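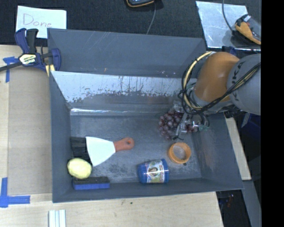

料箱里的练习：夹爪位于葡萄的正上方，旁边有一卷橙色胶带，左边是一把油灰刀。

用手教，用手柄教

在Vastitz公司的工作间，教机器人抓一串葡萄需要多少耐心

Kalkidan Tamiru 把手柄放下，先活动一下右手的手指，然后再拿起来。她做这个动作的时候没有看自己的手，她一直看着料箱。我坐在她后面的凳子上，已经坐了一个上午，渐渐学会了从她的肩膀判断事情进行得怎么样。肩膀抬高，说明夹爪离东西很近了。肩膀放下来，这一次演示就结束了，好的或者坏的，都要保存。

我第一次来这里是2018年4月。Vastitz 是一家小公司，租了一栋旧印刷厂的二层，楼梯很窄，大的设备要从窗户吊进来。公司的工作说起来很短：让机器人从箱子里拿出各种各样的东西，放到另一个地方。箱子里的东西事先没有排好，也没有固定的种类。葡萄和油灰刀可以在一起，土豆一样的东西旁边可以是橡皮。在真正的仓库里，一个退货箱有时候就是这样的，甚至更乱。

教机器人的方法有两种，这里两种都用。第一种叫拖动示教，人用手握住机械臂，带着它走一遍，机器记住每一个关节的角度。第二种是遥控，人拿着手柄，站在旁边或者坐在桌子后面，手柄动，机械臂也动。公司自己做的手柄叫 Troller，黑色，形状像一把没有刀片的剃须刀，后面有一根线。负责记录和整理演示的软件叫 Plutov。我问过这两个名字是怎么来的，得到了三种不同的回答，所以我不写在这里。

葡萄的问题

“硬的东西很客气，”Kalkidan 对我说，“你抓错了一点，它会自己转到正确的位置。葡萄不客气。”

她的意思我花了一些时间才明白。油灰刀有一个手柄，手柄是直的，两根手指从两边合上，大部分时候都可以拿起来。胶带卷是一个环，可以从外面夹，也可以把一根手指放进中间的洞里，夹住一边的壁。这是两种不同的策略，人在选择的时候几乎不需要想。但是一串葡萄没有边，也没有洞。它的形状每一次都不一样，放下去以后又变了。手指要从颗粒之间进去，进去得太浅，只能拿起一两颗；进去得太深，碰到箱底，机械臂会因为受力过大自动停止。

夹得太紧也不行，原因不用我说。

我看她做葡萄的演示，发现她下去的时候有一个小小的停顿。夹爪到了葡萄上方，她停一下，然后手腕转一个很小的角度，再继续往下。我问她这个停顿是做什么的。她想了一会儿，说她不知道自己有停顿。她把刚才的记录在 Plutov 里打开，速度曲线上果然有一段平的地方。她又打开前一天的，也有。

“那么机器也会学到这个停顿，”她说，看起来不太高兴。

这个话题后来在工作间里讨论了很长时间。一派认为停顿是没有用的，应该从数据里剪掉，机器不需要犹豫。另一派认为人在停顿的时候正在看，在决定从哪里进去，剪掉了停顿，也许就剪掉了这个决定和下一个动作之间的联系。我不是工程师，不能评价哪一边正确。我只能报告，到我离开的时候，记录里的停顿还保留着。

手的记忆

Zane Lūse 管理这个工作间。她以前在一家木工机械厂做调试，那里的机器人只做一件事：把板子从左边拿到右边。位置用尺子量好，程序写好，以后几年都不会改。她说那时候“示教”这个词很简单，就是记下几个点。工人把机械臂带到第一个点，按一下按钮；带到第二个点，再按一下。

“点和点之间怎么走，机器自己算，没有人关心，”她说，“现在我们关心的恰恰是中间。”

她让我自己试拖动示教。她先切换了模式，检查了速度限制，把急停按钮放在我左手能碰到的地方，然后请我握住夹爪上面的部分。机械臂比我想的轻，因为电机在帮助抵消重量，可是它又有一种阻力，像在水里推一扇门。我要拿的是胶带卷。我把手指对准了，往下，合上，提起来，移动，放下。整个过程我觉得很顺利。

然后 Zane 给我看摄像头的记录。在大部分画面里，料箱被我的胳膊挡住了。机器知道自己的关节怎样动，但是几乎没有看见胶带卷在哪里。

“所以我们需要两种方法，”她说。用手拖动，人能感觉到力，动作自然，新来的人很快就能学会，但是身体挡住了视线。用 Troller，箱子前面是空的，摄像头看得清楚，可是人感觉不到夹爪碰到了什么，只能靠眼睛。学习用手柄需要更长的时间。Kalkidan 说她前两个星期每天晚上做梦都在夹东西，而且在梦里也夹不住。

我后来也试了手柄。手柄往前，机械臂往前，这个容易。手腕一转，方向就混乱了，我以为自己向左转，夹爪却向右靠近了箱壁。那时 Kalkidan 很轻地说了一句“松手”。手柄上有一个使能键，松开以后机械臂就停在原地。松手是这里每个人学习的第一课，比夹东西更早。

一天的节奏

工作间的一天很安静，比我想的安静得多。机械臂的声音不大，夹爪合上的时候有很短的一声响。操作员两个人一组，一个人拿手柄，另一个人负责布置箱子，在表上写结果。每三十分钟交换一次。不能超过这个时间，因为眼睛累了以后，演示的质量会下降，而疲劳的人自己往往觉得做得还不错。

布置箱子听起来是最简单的工作，实际上也有规矩。东西不能摆得太整齐。人的手有习惯，喜欢把长的东西平行放，喜欢在物体之间留出差不多的距离，这样机器学到的是一个爱整洁的人的箱子。Zane 要求大家把东西从一个纸盒里倒进去，倒成什么样就是什么样，只有东西掉在箱子外面才可以用手捡回来。一个东西压在另一个上面，靠着墙，躺倒，都要保留。

箱子本身不能动。用夹子把它固定在桌子上，每天早晨要检查位置，差几毫米也要调整。桌面上贴的胶带标记，不允许清洁的人擦掉。有一次标记被擦掉了一个角，结果一个下午的演示和前面的对不上，全部要重新标定。

箱子旧了，里面有磨损和污迹。我问为什么不换一个新的。Zane 说她换过，换了以后模型的表现变差，它已经习惯了旧箱子的颜色。后来他们决定新旧都用，让模型不能依赖任何一个箱底的样子。

到八月，工作间已经保存了595次葡萄的演示，其中219次用手拖动，其他的用手柄。有380次被标为“可以用来训练”。我问，不能用的那些怎么办，删掉吗？Kalkidan 说一次也没有删。失败的演示放在另一个文件夹里，有一个同事专门看它们。他希望有一天能让机器认识什么是快要失败的样子，在真的失败以前就退回来。现在还没有结果。

谁是老师

我写过几年关于工厂的文章，常常听到管理者谈机器，很少听到他们谈教机器的人。在 Vastitz，操作员的名字和每一次演示保存在一起，开始只是为了找错误。后来 Zane 发现，可以从曲线上看出是谁教的。Kalkidan 的路线比较高，先到上面，再垂直下去。她的一个同事喜欢斜着进去，速度快，在箱壁旁边很有用，可是对葡萄不合适。

如果把所有人的演示混在一起，模型有时候会走到两种方法的中间，而中间的那条路正好什么也夹不到。这个现象在专业里有名字，也有许多种处理的办法，公司试过几种。不过 Zane 首先做的是让大家坐下来，一起看各自的记录，像一个合唱团听自己的录音。有一些差别，大家商量以后统一了。例如从哪个高度开始合上手指。另外一些保留下来，因为没有人能证明哪一个更好。

Kalkidan 学的是纺织，毕业以后在一个修补地毯的作坊工作过。她面试的时候没有碰过机器人。Zane 给她一双长筷子和一碗煮过的豆子，让她把豆子移到另一个碗里，并且一边做一边说自己在做什么。

“大部分人能移豆子，”Zane 说，“边做边说就很难了。”

我请 Kalkidan 也对我这样说一次，对着那串葡萄。她拿起 Troller，按下使能键，开始说：“我先看梗在哪里。今天看不到梗。那我找最密的地方。右边的手指要远一点，给它空间。往下。现在慢。我觉得碰到了。”她停住。“我不知道为什么我觉得碰到了。”

然后她继续，夹住，提起来。有一颗葡萄落回箱子里，滚到了角落。她把这次标成“成功，掉一颗”。标签里原来没有这一项，是他们在第二个月加的。

客户的箱子

公司目前最大的客户是 Tefera，一家做日用品退货处理的公司。他们的仓库里没有葡萄。我一开始觉得奇怪，既然没有，为什么在葡萄上用这么多时间？Zane 给我看了一张退货清单，上面有网袋装的弹珠、绑成一束的头绳、没有盒子的珠帘。这些东西和葡萄很像，一抓就变形，每次都不同，而葡萄在楼下的市场就能买到。练习用过的葡萄不能吃，当天晚上要扔掉，这让 Kalkidan 很不舒服。她提议用塑料葡萄。他们试了一盒，塑料的太硬，颗粒不会互相让开。于是又买真的。

Tefera 派人来看过一次演示。来的人看了很久，问的第一个问题是，机器什么时候可以不用人教。Zane 回答说，新的种类还是要教，但是每一种需要教的次数在减少。那个人记下来，又问减少了多少。她说，看是什么东西。油灰刀这样有手柄的，3次演示就有可以接受的结果，她本人也觉得意外；葡萄还远远没有到。

对方对这个回答好像不太满意。我倒觉得可以理解，要是我来问，大概也会希望听到一个整齐的数字。

下午快结束的时候，工作间里切换到自动模式。人退到黄线后面，Kalkidan 站在急停按钮旁边。没有人拿手柄。机械臂自己移到箱子上方，慢慢往下，在葡萄上面停了一下。

“你看，”她小声说，“那是我的。”

手腕转了一个很小的角度，夹爪继续往下，合上。第一次没有夹住，只碰动了最上面的几颗。它退回去，重新开始，又在同样的高度停了一下。Kalkidan 在表上写了一行字，换了一支笔，因为原来那支没有墨水了，又等着看下一次。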